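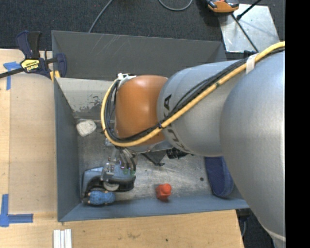

Recording bin-picking demonstrations by remote control

This page covers recording grasps on the large arm with the hand controller. It assumes the cell has already been through the startup checklist and that you have a login on the recording PC. Teaching by pushing the arm around by hand is on a separate page, and the two kinds of recording go in different folders.

Before you start

Check that the bin is clamped. Pull on the rim with one hand. If it shifts at all, tighten the clamp and pull again. A bin that creeps during a session ruins every recording after the first push, and the drift is hard to spot on playback.

Look at the hose and cables where they loop around the wrist. Jog the last joint slowly both ways and watch the loop. It should open and close without pulling tight. If a strap has slid along the arm, stop and move it back before doing anything else.

Set the controller speed to 12 percent. New operators stay there for their first two sessions. Warrick Kerslake can raise the limit after that.

Loading the bin

Use a mix of hard and soft objects, with at least one small enough that the gripper could miss it. We have had good results with a block, a toy figure, something made of fabric and something with a handle or shell. Drop them in from just above the rim and leave them where they land. Objects against a wall or in a corner are harder to pick, and the model needs those cases too.

Recording a pick

1. Move the arm to the ready pose and open the gripper.

2. Press Record in Skavance and wait for the tone. Anything you do before the tone is lost.

3. Choose one object and stay with it. Changing targets halfway down gives the model a path that points at nothing.

4. Bring the gripper over the object first, then turn the wrist, then go down. Try to keep these as separate moves for the first few picks. Once you are used to the controller they will blend together, and that's fine.

5. Slow down for the last part of the descent. Stop when the fingers are on either side of the object – do not press into the bin floor.

6. Close the gripper, wait for a full second, and lift straight up until the object clears the rim.

7. Move to the drop point, open, and press Stop.

If you miss, keep recording and try again from a little higher. A miss followed by a good pick is worth keeping. After two misses on the same object, press Stop and tag the file "abandoned".

Near the walls

The part that usually hits first is the hardware beside the gripper, and from the operator's chair it is easy to forget how far down it reaches. For anything close to a wall, turn the wrist so that side faces the middle of the bin. If you do touch the wall, back off along the same path you came in on.

Saving

Name files with your initials, the bin load number and the pick number, such as ML-7-2. Mathias Lehner goes through new files on Monday mornings and deletes any without tags. The Toletham set now holds 232 picks, and most of the gaps are in soft objects, so record those first if you are short on time.

When you finish, send the arm back to the ready pose, close Skavance and leave the controller on its charger.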